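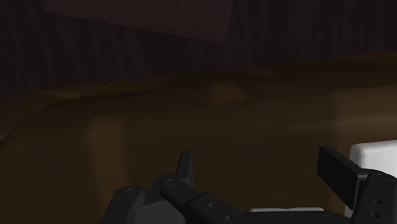

A reader wrote in under my last post to say that if the whole thing happens in a simulator anyway, surely the computer can make its own examples and I could go and have a nice lie down. A fair question, and I laughed, and then I thought about it for most of a wet Sunday. So this is my very long reply (sorry, I did warn you all when I started this blog that I go on a bit).

The short version is that the computer can do a lot, but it has no idea what picking something up looks like until somebody has shown it. Somebody has to sit there and move the arm, from wherever it starts, over to the thing, down, fingers closed, and away again. Every go gets saved from beginning to end — where the joints were, what the cameras saw, when the fingers opened and shut — and a heap of those is what the model learns from. My heap, at the time of writing, is 162 goes that I'm happy with, out of 182 recorded. I'll come to the rest of them.

What a session is like

I do mine in the evenings, at the desk in the back bedroom, with a mug of tea that I forget to drink. The program I use is called Bulledeo, and it builds the rooms for me. I say "builds", but it has very firm ideas of its own about furnishing. I've had rooms I'd happily move into and rooms that look as if the removal firm put everything down at the front door and ran. The one I've been working in this week has a big brown sofa and a bright magenta armchair, and I've grown oddly fond of it. My real sofa is beige and I've started to resent it.

I try to do 30 goes in an evening and then stop. On the first Tuesday I got carried away and did 31, and the last one was dreadful! You can feel your hand getting lazy. You start coming down on the thing at a slant, or you close the fingers a moment too soon, and because you're tired you think oh, that'll do. It won't do, because the model will copy your slouching as faithfully as it copies everything else.

The other thing I've had to learn is to slow down near the end. Getting across the room is easy and you can be as brisk as you like. The last little bit is where all the learning is, and if I rush it there are hardly any moments in the recording where the fingers are close to the thing but not yet on it. I now make myself breathe out before I close them, like someone threading a needle. My other half walked past once and asked if I was all right.

Soft furnishings are harder than tables, by the way. I spent my first few sessions picking things up from nice flat worktops and thought I was rather good at it. Then came cushions, with an armrest to steer round and other belongings lying on the same seat, and I was a beginner all over again. A small white thing next to an open laptop sounds like nothing at all until you're trying to get two fingers onto it.
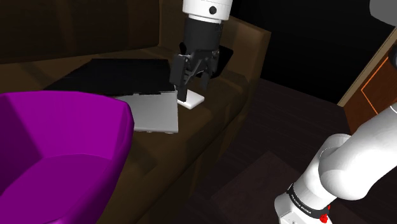 The ones I threw away

Back to the ones that didn't make it. Some were plain mistakes: I knocked the thing, or dropped it, or lost track of which way up I was. Others were fine to look at but I'd dithered so long in the middle that I'd have been embarrassed for anyone to learn from them. I keep all of these in a folder called Tamuno, named after nothing whatever, it's just what my fingers typed.

I do go back to that folder, though. A few of the goes where I fumbled and then put it right have been moved into the good pile since, and I'm glad I hadn't deleted them. A model that has only ever seen perfect grabs doesn't know what to do when it's slightly off to one side, and being slightly off to one side is how it spends most of its life, poor love. If you're starting out, keep your wobbly ones, and write a line beside each one saying what went wrong. I didn't for the first week and I've had to watch them all again.

So, can it make its own?

Partly, yes. Once I've got a decent pile, I can have the program take one of my goes and nudge it: shift the thing along a little, turn it, alter the light, and replay the movement to suit. Some of the results are lovely and some push the arm straight into an armrest, so I still have to sit and look through them. I haven't done nearly enough of this to tell you how much it helps. I want to try it properly in August, when the evenings are quieter, on a new set of rooms I'm calling Orneo.

Until then it's me, the magenta armchair and a cold cup of tea. If anyone reading does this with a proper hand controller, please tell me which one you've got on with, as mine has developed a drift to the left and I'm fairly sure I've been leaning to make up for it.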